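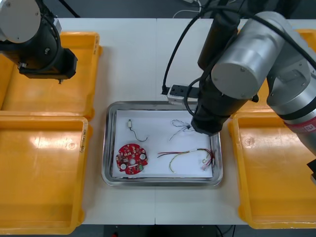
Page last changed: 2021-03-25

Why Do Strings and Wires Get Tangled?

Written by Eusebio Echevarría for readers in grades 3 to 5

You put a string in a drawer. Later you take it out and it has a knot in it. You did not tie the knot. Your brother says he did not tie it either. So where did it come from?

Things that are long, thin and bendy can all get tangled. String does it, and so do yarn, hair, garden hoses, necklaces and fishing line. The thin wires in the metal tray at the top of this page are in a tangle too.

What is a tangle?

A tangle is what you get when a long thing crosses over and under itself, or over and under other long things. Sometimes there is a real knot inside. Sometimes there are only loops that are caught on each other. Loops are easier to undo, because you can lift them off one by one. To undo a real knot, you have to bring an end back through.

How does a knot get started?

A knot needs a loose end and a loop. When a string is dropped into a box or a pocket, it falls in loops. The ends lie on top of the loops or next to them. Then something moves the string. You walk, or somebody shakes the box. Each time, an end may slide over the piece beside it or go under it. If the end goes through a loop, a knot has begun.

Nothing is aiming the string. It moves by chance. But there are many ways for a string to be messy and very few ways for it to be neat. Shaking it is far more likely to bring you one of the messy ways.

Does the length matter?

Yes. A very short string cannot make enough loops to get into trouble. Have you ever seen a knot in a piece of string as short as your thumb? A long string can fold over itself many times.

Stiffness matters too. A stiff rope does not like to bend, so it makes big loops and not many of them. A soft thread bends easily and makes lots of small ones. The size of the box also makes a difference. In a tight box the string has no room to move, and it cannot tangle as easily.

Why won't the knot fall out again?

The reason is friction. Friction is the rubbing force between two things that touch. When you pull on a knot, the parts of the string press together and rub harder. Pulling makes the knot tighter. This is useful when you tie your shoes. It is less useful when you are late and there is a knot in your shoelace.

Knots in living things

The hagfish is a long, slippery sea animal. It can tie its own body in a knot on purpose. It slides the knot along its body to scrape off slime or to help it pull at food. Afterward it slips out of the knot again. The slime helps, since a slimy thing has very little friction.

Your body has long, thin things in it as well. Inside your cells is DNA, which is much too small to see without special tools. It is very long for its size and it can get tangled. Your cells have tiny helpers called enzymes. Some of them cut the DNA, let another part pass through the gap, and join it up again.

Try it yourself

You need:
2 pieces of string, one as long as your hand and one as long as your bed
A shoebox with a lid

Drop the short string into the box. Put on the lid and shake the box while you say the alphabet. Open it and look for knots. Write down what you find. Do this 4 times. Then do the same with the long string. Which one made more knots? If you like, try again with yarn in place of string.

How to undo a tangle

Do not pull hard. Put the tangle on a table and spread it out with your fingers so that the loops get bigger. Find one end. Follow it back to the first place where it goes under something, and slide it out. Keep going from there. If it is your hair, start combing at the bottom, near the tips, and work up.

Words to know

Enzyme: a tiny helper inside a living thing that makes a certain job happen.
Friction: the rubbing force between two things that touch.
Loop: a curve in a string that comes back to cross itself.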